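Home & Sleep | Features

The cooling bed and other summer promises

Every August the same claims come back. Sleep two degrees cooler. Wake up refreshed. The bedding industry has found that hot people are tired people, and that tired people will pay for nearly anything at one in the morning.

Take the Jaketti topper, which sells for $800 and promises "active comfort." I asked the company what was active about it. The reply ran to three paragraphs and never got to a verb.

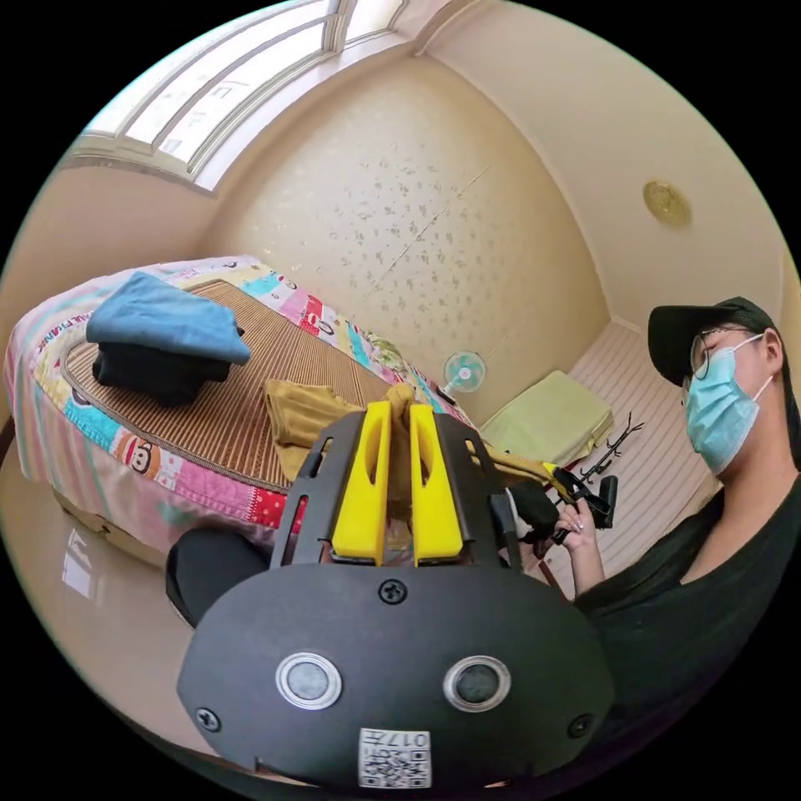 Gumede, the cheaper rival at $300, at least sent me its test results. They came from 16 sleepers over a single week, all of whom knew which topper they were on. I would not buy a toaster on that evidence.

What bothers me is how little of this is new. People in hot places have been sleeping on thin, firm, airy surfaces for a very long time, and they did it without an app. A fan and a light cotton sheet will move more heat than most foam, however many gel beads are in it.
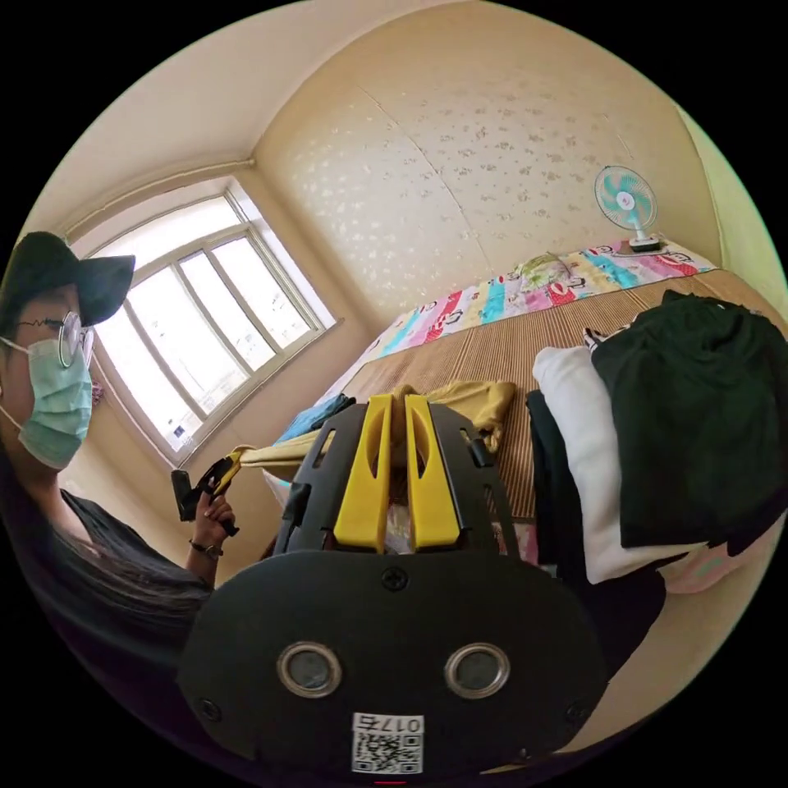
Then there is thread count. Trandau advertises sheets at 1000, a number usually reached by counting each strand of a twisted yarn separately. The result can be heavy and close-woven – the last thing you want in a heat wave.
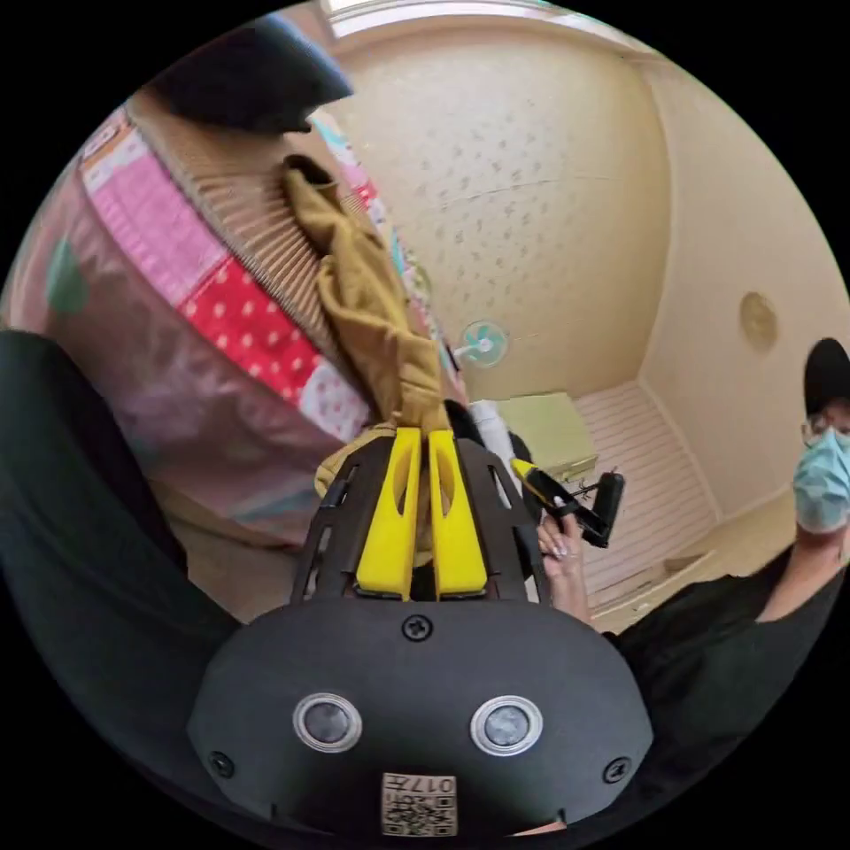
Nimedov offers a trial period, but you pay for the return shipping, and the topper has to go back in its original box. Try folding one. I gave up after half an hour and left it leaning in the hallway, where it still is.

Related
Do weighted blankets do anything?
The trouble with mattress reviews
Pillows, priced by the pound

Contact us | Back to top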